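Setting up your county tracker (part 2: feeds, averages and alerts)

OK, so you've got Zandport installed and you can log in. Good! From here on I'll walk you through the way I set mine up for the Sanwood County respiratory virus numbers, flu and COVID together. If you follow along with your own county it should take you one cup of coffee.

1. Open the Feeds tab and click Add. Pick your state health department from the list, then your county. Mine was way down at the bottom, so use the search box.

2. Set the refresh time to 4 p.m. My county posts after lunch, and when I had it checking in the morning I kept getting yesterday's numbers and thinking nothing had changed.

Note: If the feed shows a gray dot, it hasn't loaded yet. Give it a minute before you delete it and start over (I did that more than once).

3. Under Display, switch from Daily to 7-Day Average. Daily counts jump all over the place. One report in January showed 175 new cases and the next showed 2, and all that happened was a lab sending in a backlog.

4. Turn on Milard if you want the hospital numbers too. It's the add-on with the little blue bed icon, and it puts admissions on the same chart as cases. I love this one - admissions tell me a lot more than the case line now that so many people test at home and never report it.

5. Go to Alerts and type in your own threshold. I put 66 for weekly admissions. Yours will depend on how big your county is, so look back over last winter's chart first and pick a number that would have gotten your attention.

Caution: Don't set any alert to Major unless you want your phone to make noise at night. Major alerts ignore quiet hours, and the state sometimes corrects its files at 2 a.m.

6. Click Save, then Save again in the pop-up. Yes, both. If you skip the second one your alerts are gone the next time you log in.

7. To keep a copy, choose Export. The file stops at 400 rows, so for anything longer than a year of daily data, export it in two pieces and paste them together in your spreadsheet.

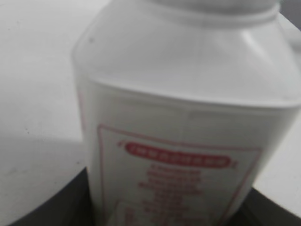 When you paste the second piece in, leave out its header row or your totals will come up blank. After that you're ready for part 3, where I add the wastewater feed.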